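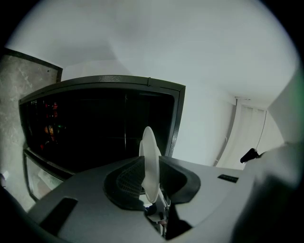
Clesterine Hand-Held Gripper Kit, built at home

I bought the Clesterine kit in June for a home project. The plan is a small arm that can clear plates off a low surface, and before I spend money on motors I wanted a gripper I could work by hand. The kit cost me 142 dollars with shipping. I have now used it for 3 weeks.

What you get is the housing in two halves, the finger linkages, a bag of screws, the pads and a sheet of square black-and-white markers to print and mount. The handles come already assembled. You need your own hex keys and a small file.

Assembly

The manual says two hours. I took two evenings. Most of the first one went to the linkages, which have to go in before the housing is closed, and step 8 shows the left one upside down. If yours binds halfway through its travel, open it up and flip that part. Cyril Kettle posted the same fix on the Yeom forum and I should have read it first.

The holes for the marker mounts were tight. I filed mine a little and they went in fine. Do not force them — the plastic around the holes is thin, and I have a hairline crack on one side from trying.

In use

I do my testing in the living room with a plate on a white stool. The fingers open wide enough to take a plate by the near rim from both sides, and that is the grip I use most. It takes some practice to come in level. If one finger touches first, the plate turns on the seat and you have to back off and start over.
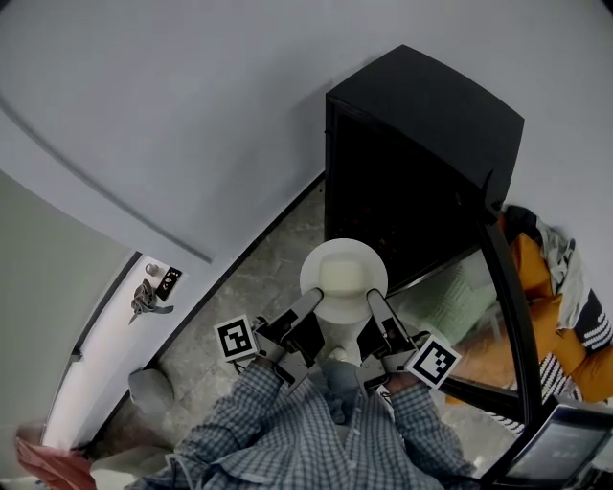 Closing on the near rim of the plate, one marker on each side of the gripper.

A flat, light plate is easy. A heavier dinner plate wants to tip forward when held by one edge, and squeezing harder does not help much. For those I put my other hand under it. Mugs are fine by the body and poor by the handle. I would not use it for glasses.

Weight is my main complaint. After ten minutes of repeat grabs my wrists are tired, even using both hands. The older Hudus grip I borrowed last winter was lighter, though it had a lot of play in the fingers and this one has almost none.

Markers and software

The markers are for tracking the position of the gripper with an overhead camera. I run them through Fetimia on an old laptop. Detection was good in daylight and worse in the evening with only the ceiling lamp on. Print them on matte paper. My first set was glossy and dropped out whenever I tilted the gripper.

Would I buy it again

Yes, at this price. The linkage is solid and spare pads are sold separately. I would like a corrected manual and thicker plastic at the marker mounts. Next job is a bracket so the same fingers can bolt to the arm, and I will add the measurements here when it fits.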